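Nareston workshop opens build plans for hand-held gripper

Nareston, Aug 15, 2026

Members of the Velura shared workshop in Nareston have released the plans for the Makris, a hand-held gripper that can be put together at home with ordinary tools and a desktop 3D printer. The files are free to download from the workshop's website, along with a parts list and a 12-page build guide.

The Makris has two fingers worked by a trigger in the handle. It is meant for people who want to record handling jobs by hand and later use the recordings to train a robot arm. All the parts can be bought for £86, not counting the camera.
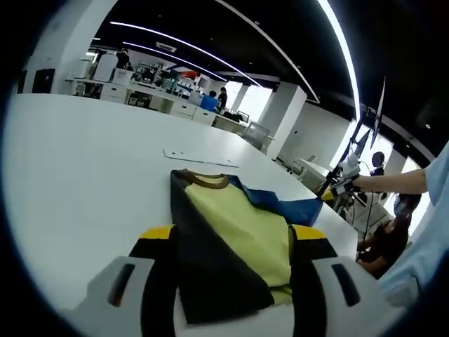
Cloth is the hardest job the group has taken on, and most of the changes in the latest version of the plans were made for it. Earlier fingertips were stiff and tended to slide off thin fabric. A multicoloured T-shirt with a ribbed collar is a good test piece, and the black inner pads have to press it flat to the table and pinch up a fold between them. The yellow strips near the fingertips make it easier to follow the two fingers in a recording. Builders who only plan to handle boxes or cups can leave the softer pads out and print the plain ones.

The printed parts take 15 hours on a standard machine. Assembly needs a small screwdriver, a hex key and a soldering iron for the trigger cable. The guide also covers fitting the Makris fingers to the Gerkow, the workshop's earlier desk-mounted arm, using an adaptor plate.

Velura will run 4 build evenings before the end of December. Places are open to non-members, and kits of printed parts can be reserved in advance at the front desk or through the website. Builders are asked to send corrections to the guide to the same address.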